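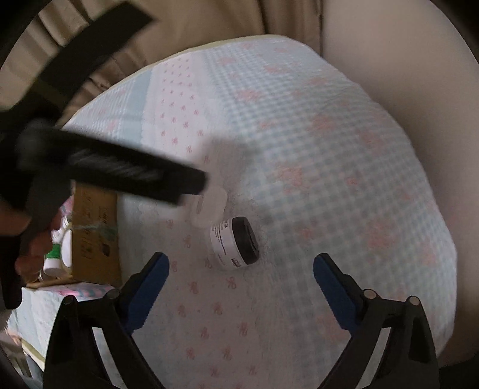
Small jar, dark lid, lying on its side on the patterned cloth.

June 12, 2025

Match ball bench, rebound and leak work

Right, back on the balls. The Varkness order is due to go out before the season starts in September, and I still can't say with a straight face why some of their Gruteo balls go dead halfway through a session and others bounce like they've got a grudge. So today was drop tower in the morning, leak tank after lunch, and a lot of tea in between.

Started with the tower. I've put the release back to 2000 mm, bottom of the ball to the plate, same as the spring runs, so the numbers can go side by side. If you use it after me, please don't move the collar! I've put red tape on the pole above and below it. The last time it slipped we lost a whole morning of readings and I only noticed when every ball in the rack had got worse overnight, even the new ones.

Took five balls out of the used bag and one fresh out of its wrapper to act as the control. All pumped to the figure printed by the valve, using the Nokar gauge (the digital one, the old dial one sticks and I don't trust it any more). Then left them on the rack to settle while I did the paperwork. I know everyone hates the waiting. But pumping warms the air up a bit, and if you test straight away the ball looks livelier than it is and then "loses" pressure while you're stood there scratching your head.

The control behaved itself, nice tight group, nothing to write home about. The used ones were all over the place. The worst of the lot is the one with the scuffed panel next to the logo, and the funny thing is it isn't even the flattest. Gauge said it was fine. It just comes up off the plate tired, with a sort of slappy noise, and it drifts to the left as it goes. I turned it valve down, valve up and valve sideways and the drift moved round with it, so I think it's the ball and I'm not blaming the plate this time. My guess is the winding has gone under that panel and it's slightly out of round. I want to get the calliper ring on it before I say so to Varkness.

Note on feel, for what it's worth: I had a dribble with each of them on the corridor floor before looking at the readings, and I picked the scuffed one as the bad one straight off. I also picked a perfectly good one as bad, so don't hire me as an instrument.

Leak tank next. Filled it, waited for the bubbles to clear off the sides (they cling on for ages, give the glass a wipe with the long brush), and put each ball under with the cage. Two of the used ones fizz at the valve, tiny beads, the sort you'd miss if you weren't leaning right over it. Everything else quiet. Both fizzers went quiet once I'd put a drop of glycerine down the valve and worked the needle in and out a few times, so I'm inclined to think we've got dry valves and players shoving needles in without wetting them first. Would be a lovely cheap answer if it holds. They're on the shelf now for the slow test, 43 hours with no one touching them, and I've hung a note over them saying exactly that.

Khasawneh rang about the replacement bladders. They can send butyl or latex and wanted to know which by the end of the week. I said butyl. Latex feels nicer in the hand, I'll give it that, but it needs topping up far too often and the clubs just don't do it. They've got one pump between all the teams and it lives in somebody's boot. I'd sooner have a ball that's a touch less lovely and still right by the weekend. If anyone feels strongly the other way, shout before I confirm the order.

Grip rig: didn't get to it. The sweat mix needs making up fresh and I couldn't find the small scales. If you've borrowed them, they belong on the bench by the window. Also we're nearly out of the lint-free wipes, and the last box I opened was the cheap kind that leaves fluff all over the pebbling.

Came back in after tea to write up and ended up repeating the control and the scuffed ball, because I couldn't leave it alone. Last drop logged at 2135. Control a hair lower than this morning, which I'm putting down to the room cooling off. Scuffed ball just as bad as before, same slap, same drift. I've written the temperature next to both sets this time (learnt that one the hard way).

To do:
Calliper ring on the scuffed ball, three ways round at least.
Read the shelf balls when their time's up, Nokar gauge only, one press each. Every press lets a bit out.
Confirm bladders with Khasawneh.
Ask Varkness how they store the balls over the summer. If it's that tin shed again I'd like to know how hot it gets in there.
Find the scales, then make up the sweat mix.
New needles. Half the ones in the tin are bent.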